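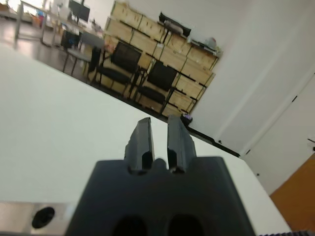

## Caketon Students Advance With Two-Arm Robot Project

Caketon Technical College has entered its student robotics team in the Sturnville Automation Challenge, to be held in November. The team's project, Usmani, uses two robot arms to handle small objects on a shared table.

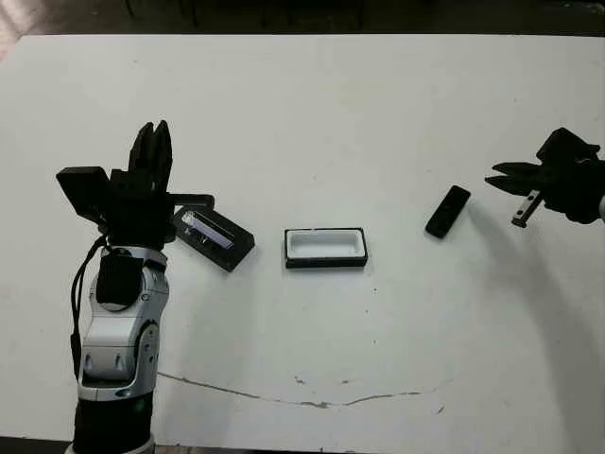
*Both arms of the Usmani system at the worktable.*

The team has 16 members from the college's evening and daytime programs. Students have recorded 1,042 practice runs this term, 297 of them with both arms moving.
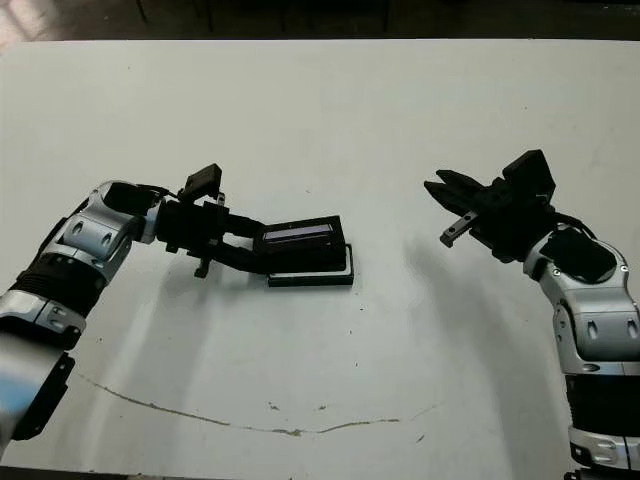
Judging in Sturnville will cover grip, placement, and the written log each team submits. Entries must show that one arm can hold a part while the other stays clear until needed. A flat black object held, slightly angled, across from the open jaws of the opposite arm, as in the team's work at the table, calls for close control of both. The Triteck Fund has provided a grant for parts and travel.

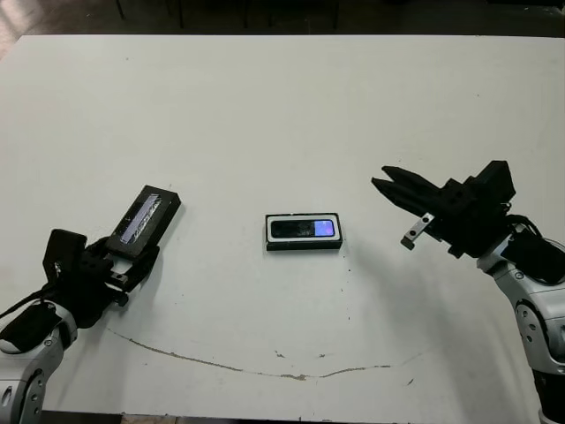

The Sturnville organizers said in a statement that two-arm entries will have their own division for the first time, with final runs on Sunday. Each team may bring 2 alternates.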